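Galería: doblado de ropa sobre cama, dormitorio 2
Proyecto Fladetow, septiembre de 2025

Las prendas se extienden sobre la colcha, se alisan y se doblan una a una. La secuencia de trabajo es la misma que se fijó en agosto para las camisetas de manga corta, con el cuello orientado hacia el cabecero.

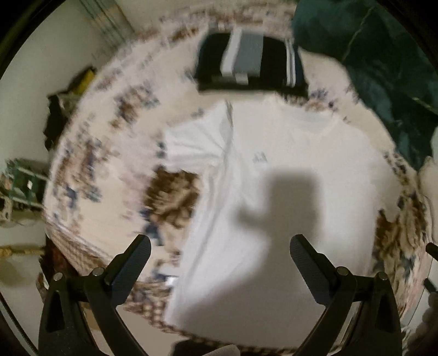 El orden de doblado es lateral izquierdo, lateral derecho, mangas hacia dentro y cierre en tercios desde el bajo. Los pliegues largos del cuerpo se corrigen antes del primer doblez, tirando del bajo con las dos manos. Las arrugas del puño se alisan con la palma en dirección al hombro.

Camiseta blanca de manga corta, con una pequeña marca estampada en el pecho. Ficha 36 del inventario.

Prenda negra con franjas, ya doblada. Ficha 79. Las franjas sirven de referencia para comprobar la alineación de los bordes.

Tela verde azulada oscura, junto al borde de la colcha. Ficha 198, pendiente de clasificar.

Colcha de fondo crema y rosado con motivos marrones, tostados y gris azulado. No se retira durante el doblado.

Las prendas terminadas pasan al cajón Stornix, en vertical y con el canto doblado hacia arriba. Las fichas llevan la talla y el tejido según etiqueta.

Textos y fichas: Cuiping Tang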